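Print this page | E-mail this page
Reading time: 2 min
Filed under: Student work > Local studies

The Lost Railway Halt at Dundlow
Project report by Bernice Darko

I chose the old halt at Dundlow because I had walked past it for years without knowing it was there! There is a hump in the hedge on the Wemthorpe road, and I always thought it was just a hump. My gran told me it was the end of the platform, and after that I couldn't leave it alone.

My question was a simple one. Who used the halt, and what did the village lose when it shut?

What I did

I began in the library at Wemthorpe, where they keep the parish magazines in grey boxes. The halt turns up far more often than I expected, mostly in complaints. The lamp was out, the path was muddy, the morning train was late again. One writer (he signs himself "Damp Passenger") sent in four letters in a single winter, and I became very fond of him.

Next I borrowed a ticket ledger from Mr Alhassan, who has a whole shed of railway papers. It covers 12 months and records 946 tickets sold, and it took me most of June to copy it out. The handwriting changes halfway through and the second clerk made his sevens look exactly like ones, so I had to check my totals against the sums at the foot of each page.

I also talked to people who remembered the trains. Two of them had gone to school on the line, and they disagreed completely over which side the waiting shelter stood on. I have put both versions in the appendix.

What I found

Most tickets were for Wemthorpe on market mornings. I had guessed that, but I had no idea how much fruit went out by rail as well. The Grellero orchard sent plums every summer, and there is a lovely note in the ledger about a burst crate and wasps in the guard's van.

The village had about 200 people at the time, so the halt was busy for its size. After it closed, the magazines talk about a bus, then about a better bus, and then they stop mentioning it.

Making the display

The big map was my favourite part. I traced the line from an old survey sheet and gave each kind of journey its own colour: yellow for school, red for market, green for plums and black for everything else.
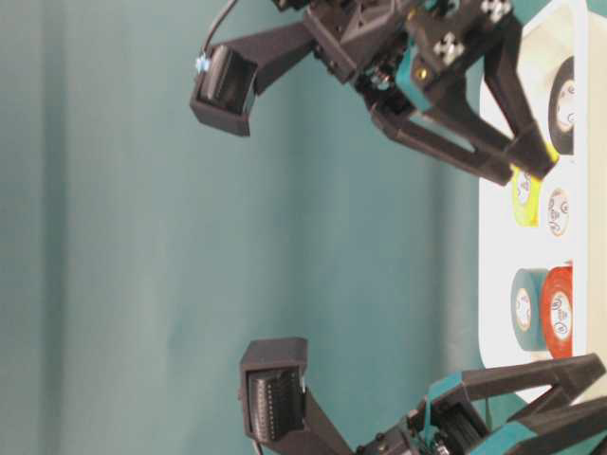
Getting the scale right was harder. My first go had Dundlow nearly touching Wemthorpe, so I started again with a proper grid and it came out much better. I left a gap beside the halt so visitors could add their own memories on slips of paper.

What I would do differently

I would record the interviews. My notes are good on facts and hopeless on how people said things, and some of the best bits were in the way they laughed. I'd also like to find out who Damp Passenger was. Mr Alhassan has a theory involving the schoolmaster, and I mean to go back to the grey boxes and compare the dates.

Tags: railways, village history, pupil projects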